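Home | Products | Grippers | Accessories | Field Notes | Support | Contact

Drandlow H4 Hand-Held Gripper

The Drandlow H4 is a gripper without an arm. A person holds it, does the chore with it, and the tool records how the chore was done. The recordings are then used to teach a robot arm the same movement. We have been selling the H4 to laboratories, small factories and a few hotels since January, and the question which comes most often by email is not a technical one. People ask us: can the machine already do the work? We try to answer on this page, together with the usual product information.

What is in the box

One H4 gripper body with two padded fingers, one shoulder strap, one charging cable of 92 cm, one spare set of finger pads and a printed guide. The tracking cube is ordered separately. The headset is not included, and you can use your own if it is on the list in the Support section.

Who uses it

Our customers are mainly of two kinds. The first kind has a robot already and wants to give it a new task. The second kind has no robot and wants to know if it is worth to buy one. For the second kind the H4 is cheaper than a mistake. You can pick up your own parts or fold your own towels with the gripper, and you will feel in one afternoon which tasks are hard for two fingers. If you cannot do it yourself with the tool in your hand, the robot will not do it either.

Gordon Friesen, who runs the packing room at Doretti, tried it on eleven different jobs before he made his order. He kept four of them. "Closing the box was easy," he wrote to us. "Putting the tissue paper inside the box so that it looks nice, I gave up."

Working with the tool

A recording session needs a clear floor and one person for each gripper. A second person with a phone is useful to start and stop the recordings and to write down which attempts were bad. Beginners should start with short tasks, 20 seconds or less, and change the place of the objects between attempts. Tracking works best in an even light.
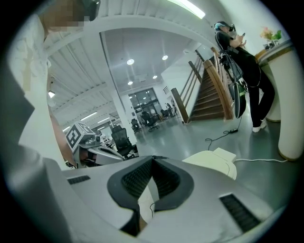

Hand-held grippers in the office, with a marker cube on the one at the work surface.

The strap takes the weight between attempts. Please use it, also if you think you don't need it. After one hour the wrist becomes tired, the movements become lazy, and the robot will learn the lazy movements very faithfully.

Can machines do the chores yet?

Our honest answer is: some of them, slowly, and in the room where they have learned.

On the shop floor the situation is better. Taking a part from a tray and putting it in a fixture works well if the parts are always the same. Sorting works. Wiping a flat table works and is even a little boring to watch. At Skekuvside, Lucie Lapointe and her team recorded 1000 attempts of one task, loading small bottles into a rack, and their arm now does this during the night shift. It stops when a bottle lies on its side, and then somebody must come.

In the house it is more difficult. Towels can be folded, shirts sometimes. Cups can go in a dishwasher when the dishwasher is already open and nearly empty. A bed, a bag of onions, a child's room – we have not seen a result which we would show to a customer. When a video shows such a thing, ask how many attempts were made before it, and ask if the kitchen was changed after the training.

Audrey-Anne Bouchard from the Després guest house asked us if she should wait one year more before buying an arm for the laundry. We told her yes. She bought the H4 to begin collecting recordings now, and we think this is a reasonable plan.

Care

Wipe the pads with a damp cloth. Do not use alcohol on the mesh. Keep the ventilation grilles free, and change the pads after 1000 grasps with rough material or when the rim begins to split.

Orders and delivery

We ship within two weeks. For a loan unit or a question about your own task, write to Mervin Gill in sales and attach a short video if you have one. For repairs please write to Trevor Fraser.

Page updated 29/04/2019

Shares 92 | Comments 4

© Drandlow | Contact | Terms of sale | Back to top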